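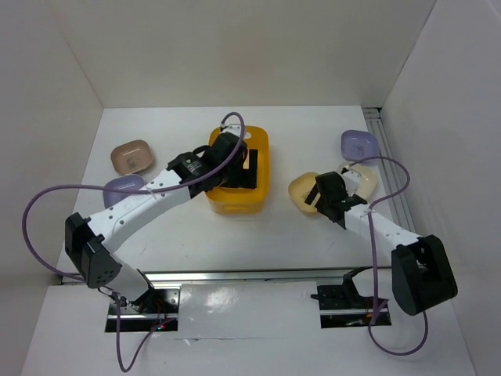
Sirley library is dropping overdue fines for good, and I'm pretty chuffed about it

If you've been crossing the road to avoid the Sirley library (I have, there was a matter of a Thai cookbook), you can come back now. Fines are gone from February, and anything already owing on your card gets wiped at the same time. You don't have to fill anything in or front up at the desk looking sorry.

I rang Ilaria Marchetti, the branch manager, to check I'd read the notice properly. I had. She told me 2,036 cards across the Sirley and Medrano branches had money owing on them, and 1,167 of those hadn't been used since the fine went on. A lot of them are kids' cards, which I found a bit sad.

"People owe us four dollars and they stay away for six years," she said. "I'd much sooner have them in here."

So what happens if you're late? You'll get a reminder by text or email, then another one a week later. If the thing still hasn't turned up after 16 weeks it counts as lost and you'll be billed for a replacement, but bring it back and the bill is cancelled. You can't borrow anything new while you've got a lost item on your card, though the computers and the study rooms are still open to you.

Not everybody is thrilled. Edivaldo Arruda has been borrowing from the Medrano branch for longer than I've been alive, and he reckons the fines kept things moving, especially with new releases. He's been tenth on the hold list for a crime novel since before Christmas and he isn't happy! I put that to Ilaria and she said popular titles will go down to a two-week loan, with no renewals if someone's waiting. Edivaldo says he'll believe it when the book's in his hand.

The other bit of news is buried at the bottom of the notice, so you might have missed it. The borrowing limit for under-12s goes up from 10 items to 16, and that includes jigsaws and DVDs. My two already treat the limit as a target, so we'll be needing a bigger bag.

Delali Darko is running the Saturday-style craft mornings through the school holidays as well, at both branches, from half past nine. They're free but you do have to book, and the Medrano ones fill up fast (it's the smaller room, the one with the dodgy heater).

The after-hours return chute at Sirley is still jammed. Until it's fixed, returns go to the front desk or into the chute at Medrano, around the back beside the bike racks.

I took the cookbook back yesterday afternoon. The woman at the desk scanned it, said thanks and asked if I'd made the green curry. I had, twice.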